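How do I hem a gathered skirt on a small dog dress?

Posted December 30, 2023 in Sewing and Mending

suvberg_41
I'm making a dress for my terrier and the skirt is giving me trouble. The bodice went together fine. The skirt is light cotton, cut 20 inches long before gathering, and every time I turn the hem up it puckers along the curve. I'm using a Lammers machine my aunt gave me, with the stitch length at 2. Should I hem before or after I gather? I'd like to have it ready by April for a family party.

trostura
Hem first, then gather. It's much easier to press a flat piece. For a curved edge, run a line of long stitches close to the raw edge and pull it gently until the extra cloth lies down, then fold and sew. Keep the hem narrow – a wide one will always fight you on a curve. Your stitch is a little short for light cotton as well, so try it longer on a scrap.

simau_sews
Agree with the above. I skip hems on some of mine and use bias tape. Costs more but it's quick.

lammers741
Puckering can come from the bodice side too, if the two fabrics are very different in weight.

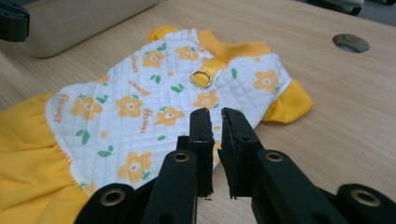 Thick bodice fabric needs a bit of planning at the waist seam. Trim the padding out of the seam allowance before you attach the skirt, or you get a hard ridge under the dog's belly. With a white quilted bodice stitched in diamonds like this one, I'd also match the thread to the white, not to the orange-yellow flowers. Use a new needle and go slowly over the bulky spots. Press the seam up toward the neck when you're done.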